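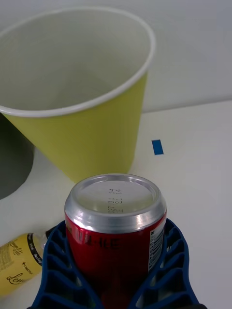

How does a person with no family in the trade get a first job in freight and warehousing?
Mostly by getting inside a working depot early, even for a few weeks, and learning who does what before applying for anything.

Ada Vitale has been giving a version of that answer for nine years. She runs the trainee program at Sindar, a freight forwarder with a depot on the edge of Tasthorpe, and each August she takes in a new group of 30. Most are between 18 and 24. A few have driven delivery vans. The rest have worked in stores or kitchens, or have come straight from school.

"They think it's trucks," Vitale says. "Trucks are part of it. Then they find the customs desk, the planning office, the people who buy space on ships, and they start asking different questions."

The program lasts six months. Trainees spend the first part on the warehouse floor, starting at 5:30 a.m., when the overnight trailers are being unloaded. They learn to read a packing list, check a seal number and report a short delivery. After that they move through transport planning, customs paperwork and customer service, and finish in whichever department has asked for them.

Pay is the same as for a starting warehouse hand. Sindar used to pay trainees less, and Vitale says the change did more for applications than any school visit. The company had some 300 applicants for the last intake.

The customs desk is where the shortage is worst. A clerk who can classify goods correctly takes years to train, and several of the people who do it at Sindar are close to retirement. The work is quiet and detailed. A machine part entered under the wrong code can hold up a container for a week, and the customer pays storage for every day of it.

Gasari, a smaller company across the road that handles chilled food, has no program of its own. It sends two employees a year to sit in on Sindar's customs classes and pays for their time. The two companies compete for drivers but not for much else, and the arrangement has held up through a change of manager on both sides.

Software is the other subject that keeps growing. Both depots plan their routes on a system called Saber, and trainees now spend two weeks on it instead of two days. Vitale has them plan a day's deliveries on paper first. Then they run the same orders through the system and compare the two plans, stop by stop. The paper version usually uses more miles. Sometimes it avoids a loading dock that the drivers know is blocked every morning until 10.

Shifts remain the main reason people leave. Early starts are hard for anyone who depends on the bus, and the first one from the center of Tasthorpe reaches the depot at 6:10 a.m. Sindar has moved the trainees' start to 6:30 for the next intake. The unloading team will start at 5:30 as before.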